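Workshop notebook, Guthrie room
Oct 17, 2020

Back on the bedroom corner today, after a whole week of sanding and swearing at the Ziltholm drawers (see the previous pages, or don't, it's mostly complaints). The plan was bedding and cloth, and I wanted to settle the order we tidy a bed in before anybody starts writing it into the Stirkier household sheets. I had opinions going in. I still have most of them!

First, the sheet. We've been using the cream one since July and I'd like to keep it. The bright white one shows every crease, and you end up chasing wrinkles that a normal person would sleep on without a second thought. Cream is kinder. I ran it through the wash on the long program, put it on with the corners tucked properly at the foot, and gave it one pass with the flat of my arm. One pass only. I timed a few people's ideas of "making the bed nice" back in the summer and it gets silly fast.

Then the loose stuff. My rule at home is small hard things first, cloth second, and I wanted to see if it held up in here. Phone, keys, glasses, whatever is lying around that can slide off or get wrapped up in something. If you start with the cloth you lift it, the whole thing swings, and whatever was sitting near it goes on the floor. I've done that to my own phone more times than I'd like to put in a notebook other people read.

So the layout for the morning was very plain: one blue cloth in a heap, one phone, the bed otherwise clear across the middle. I left the striped blanket over the headboard because I like it there, and because moving it is a separate job with its own page.
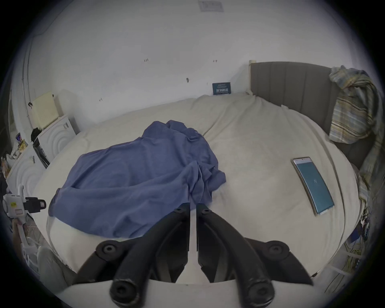

Blue cloth and phone on the cream sheet, start layout. Striped blanket stays on the headboard.

Notes on the heap. A dropped cloth never lands the same way twice, which I knew, but it's one thing to know it and another to try to put one back the way it was. I gave up on that after a few goes. What I do now is pick it up by the middle, hold it a hand's height over the sheet, and let go. If it lands flat I do it over, as flat is no fun and doesn't look like anybody's bedroom. A bit of a mound somewhere with the rest spread out is what I'm after.

For folding I went with halves, then halves again, then thirds. It makes a stack that doesn't slump when you set it at the foot of the bed. I tried rolling too (someone wrote in the margin a while ago that rolling is better for drawers, and fair enough, for drawers). On a bed a roll just wanders off toward the low side of the mattress. And this mattress definitely has a low side. I put the level on it after lunch and it leans toward the door, not by much, but enough that anything round is gone. The feet are the screw-in kind, so I'll have a go at them with the wrench.

Phone: it goes on the nightstand, face up. I went back and forth on face down to save the screen from dust, then decided I was overthinking it. Worth adding to the sheet that you pick it up by the long sides. Fingers on the glass leave smears, and then somebody has to wipe it, and that somebody has been me.

The headboard is the part of the room I'm happiest with. I was worried the gray would be gloomy, but with the stripes hanging over it the corner looks like somebody lives there. The vertical channels do collect lint, though. A dry brush going straight down each channel works a lot better than the vacuum nozzle, which just sort of hums at it. Do the brushing before the sheet goes on. I did it after, like a fool, and had to shake the sheet out in the hallway.

Stock count while I had the cupboard open: 12 pillowcases, and we're supposed to have more than that, so please check your own corners. The linen order from Vatport came to 361 for the lot with delivery, and the receipt is in the blue folder. I'd asked for softer towels this time and they are softer, but they shed all over everything on the first wash. Wash them by themselves. I mean it, I spent a good part of the afternoon picking fuzz off my own sweater.

Still open:

Level the bed feet, then recheck with something round.
Decide on one fold for everyone and write it on the cupboard door.
Wall behind the bed could use a wipe and maybe paint, but ask before touching any of the marks on it.
Second blanket, plainer than the striped one, for the days when it's in the wash.
Find the good lint brush. The one in the drawer is missing half its bristles and I'm tired of it.

Next time I'm starting with the blanket, folding it on my own first and then with a second pair of hands.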